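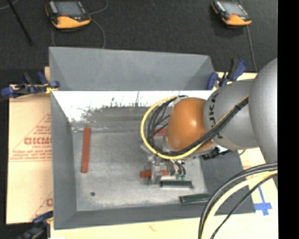 1/ Comparatif de pinces sur dévracage de blocs, suite et fin

Lerska, cellule d'essais
21 avril 2021

Accueil Fils Réponses Médias Abonnements

Deux pinces, un bras KUKA, un bac en métal gris, des blocs rouges et des blocs verts. 936 tentatives de prise en 11 jours. Je mets tout dans ce fil, y compris ce qui n'a pas marché.

2/ Les candidates. La Drotetti : pneumatique, deux doigts métalliques, ouverture fixe. La Tawfik : électrique, deux doigts à patins souples, ouverture réglable et retour d'effort. Même bride, même bras, même programme de base. Sur la photo du haut, c'est la Drotetti.

3/ Une tentative compte comme réussie si le bloc est saisi, sorti du bac et tenu jusqu'au point de dépose. Un bloc levé puis perdu en route compte comme un échec. Un bloc pris de travers mais déposé au bon endroit compte comme une réussite, et je sais que ça se discute.

4/ Neuf séries en tout, avec le même nombre de prises dans chacune. Cinq avec la Drotetti, quatre avec la Tawfik. La cinquième s'explique par un réglage de pression que j'ai voulu vérifier à part (voir post 9).

5/ Résultat brut : 108 échecs, les deux pinces confondues. Les deux tiers viennent de la même situation : un bloc contre une paroi, couché dans le sens de la paroi. Le doigt extérieur n'a pas la place de descendre. La pince n'y est pas pour grand-chose, c'est surtout une question d'angle d'approche.

6/ Au milieu du bac, presque rien à signaler. La Drotetti ferme vite et fort, le bloc se recentre tout seul entre les doigts. La Tawfik est plus lente, on la voit chercher le contact, puis serrer. Sur un bloc isolé, les deux font le travail et je ne choisirais pas là-dessus.

7/ Ça change dès que deux blocs se touchent. Les doigts de la Drotetti sont fins et passent dans un interstice étroit. Les patins de la Tawfik sont plus épais, ils poussent le voisin. Parfois ça dégage la place, parfois ça coince tout contre le bord. Je n'ai pas réussi à prévoir lequel des deux.

8/ À l'inverse, la Tawfik sait qu'elle n'a rien pris. Elle ferme, ne sent pas d'effort, rouvre et recommence. La Drotetti ferme à vide et part déposer de l'air. J'ai fini par ajouter un contrôle caméra après la remontée, ce qui mange une partie du temps gagné à la fermeture.

9/ La pression. J'étais parti trop haut. La prise tenait très bien, mais les blocs pris en bout pivotaient au moment du serrage et repartaient en biais. En baissant d'un cran, le pivotement diminue nettement. En baissant de deux, le bloc glisse pendant le transfert. Je suis resté sur le cran intermédiaire pour toutes les séries suivantes.

10/ Les câbles, maintenant. C'est le sujet dont on parle le moins dans les fiches produit et celui qui m'a pris le plus de temps. Entre le faisceau noir et le câble jaune qui fait une grande boucle autour du poignet orange, il y a vite du monde devant la caméra.

11/ La boucle est large exprès. Trop courte, elle tire quand l'axe 6 arrive en bout de course. Trop longue, elle descend dans le champ et masque des blocs. J'ai gardé une version longue, avec une attache sur le bras. Le compromis n'est pas joli mais il a tenu toutes les séries.

12/ Avec la Drotetti il faut ajouter les tuyaux. Ils sont courts, courbés, sur le côté de la pince. Rien de gênant au centre. Près d'une paroi, je préfère approcher avec les tuyaux tournés vers l'intérieur du bac, donc une orientation de poignet en moins dans les solutions possibles.

13/ La Tawfik n'a qu'un seul câble, alimentation et communication ensemble. C'est plus propre. En revanche le connecteur sort droit vers le haut et il est rigide, il faut lui laisser de la marge. J'en ai plié un dès la première série.

14/ Côté vision : caméra fixe au-dessus du bac, logiciel Drerneo pour la détection des blocs. Je n'ai pas changé de version pendant l'essai. Les blocs rouges sont trouvés presque à chaque fois. Les verts sont très foncés et, le long de la paroi avant, la détection raccourcit souvent leur longueur.

15/ Conséquence directe : le point de prise se décale vers un bout, et on retombe sur le pivotement du post 9. Donc une partie des échecs que j'attribuais à la pince venait de la vision. J'ai relu les journaux série par série pour les séparer, et j'ai noté une cause par échec.

16/ Le bac lui-même. Fond en métal, rayé, avec des zones plus brillantes. La paroi du fond renvoie beaucoup de lumière. Drerneo y voyait de temps en temps un objet fin et allongé qui n'existait pas. Un masque sur cette bande a réglé le problème. Un bac mat aurait été plus simple, mais c'est celui que nous utilisons le reste de l'année.

17/ Pour la position du bac : des serre-joints, et un repère en ruban bleu sur la table, près du coin avant droit. Je vérifie le calage au début de chaque série. Un bac déplacé de peu suffit à fausser toutes les prises en bord de paroi, celles qui étaient déjà les plus difficiles.

18/ Temps de cycle. La Drotetti seule est devant. La Drotetti avec le contrôle caméra repasse un peu derrière la Tawfik. Je ne donne pas les secondes, la vitesse du bras était bridée et les chiffres ne voudraient rien dire chez vous.

19/ Usure. Rien de visible sur les doigts métalliques à la fin. Les patins de la Tawfik sont marqués, surtout celui qui frotte le plus souvent contre les parois. Ils se changent avec deux vis. J'en ai changé un jeu entre deux séries et je n'ai pas vu de différence dans les résultats.

20/ Mise en service. Drotetti : deux sorties numériques, une électrovanne, terminé dans la matinée. Tawfik : module à installer côté contrôleur, adresse à configurer, documentation correcte mais mal rangée. Il faut compter une journée la première fois. La deuxième fois c'est plus court.

21/ Une question revient dans les réponses : pourquoi pas une ventouse ? Parce que la tâche suivante demande de tenir le bloc par les côtés pour l'insérer. Une ventouse viderait sans doute le bac plus facilement, je n'ai pas testé.

22/ Autre question : est-ce que les blocs étaient replacés à la main ? Oui, entre deux passages, vidés dans le bac sans les arranger. Quand deux blocs restaient empilés, je laissais comme ça. Certains passages sont donc plus durs que d'autres, et c'est une limite de l'essai.

23/ Ce que je garde pour la suite : la Drotetti, avec la pression réduite et le contrôle après remontée. Les doigts fins pèsent plus lourd dans mon cas que le retour d'effort, parce que les blocs se touchent souvent. Avec des pièces fragiles ou de tailles différentes, j'aurais pris la Tawfik.

24/ Ce qui reste à faire : une approche inclinée pour les blocs collés aux parois. Les premiers essais passent sur les grands côtés, pas encore dans les coins. Il faut aussi que je revoie l'éclairage côté avant pour les blocs verts.

25/ La Tawfik reste montable sur la cellule jusqu'en septembre. Si vous avez des doigts plus fins compatibles avec sa bride, je suis preneur d'une référence. Je répondrai aux questions sous ce post, les précédents deviennent difficiles à suivre.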